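Publish the Hold Time, Not the Ice Pack

By Ritu Pandey 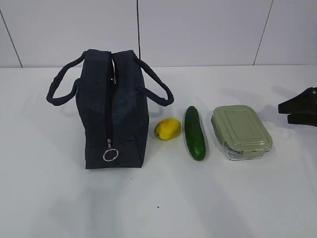
Insulated food containers are sold on adjectives. A cooler is "heavy duty," a bag is "all day," a delivery box is "premium thermal." None of these words can be checked by the buyer. My position is that every insulated product should carry one figure, the hold time, measured under one stated set of conditions and printed where the price is printed.

Hold time is simple to define. Load the container with a fixed mass of food simulant at refrigerator temperature, add a fixed mass of frozen gel, close it, and place it in a chamber at a constant warm temperature. Record the time until the warmest point in the load crosses 40 degrees Fahrenheit. The equipment is a chamber, a scale and a few thermocouples. Any mid-size test lab already has all of it.

Manufacturers usually answer with foam thickness. Thickness tells you about conduction through the walls and very little else. In small containers a large share of the heat comes in through the closure, and two products with identical walls can differ by hours if one has a gasket and the other has a row of zipper teeth. Wall R-value is a property of a material. The buyer is paying for an assembly.

The second answer is that use varies too much for a single figure to mean anything. Yasir Magsi, who designs closures at Drerkska, made this case to me at length last July. People open the lid, leave the thing in a parked car, forget the gel pack. All true. It is equally true of the mileage sticker on a new car, and the sticker remains useful for comparing one car with another. A rating does not have to predict my Tuesday. It has to rank two products in the same order that my Tuesday would.

I will grant Magsi one point. Small containers are more sensitive to the starting load than large ones, so a single test mass would punish them. The fix is to scale the load to the internal volume and to state the fill fraction on the label. I would set it at one half. He would prefer two thirds, and I can live with that.

Then there is cost. Folthorpe, a small lab that does packaging work, quoted me $1269 to run one model through 12 cycles, report included. Spread over a production run of any size, that is pennies per unit. A company that can pay for a printed hang tag can pay for the figure on it.

What worries me more is a voluntary scheme with a loose protocol. The Rulgate rating, which some catalogs have started to use, lets the manufacturer choose the chamber temperature and the amount of gel. I compared 2 catalog entries with the same Rulgate score and found that one had been tested with three times the coolant of the other. A score built that way is an adjective with a decimal point in it.

The protocol should be fixed, short and free to download. The label should give hours, chamber temperature, fill fraction and gel mass, in that order, in type large enough to read in a store aisle. Products that have not been tested should say "not tested" in the same place and at the same size.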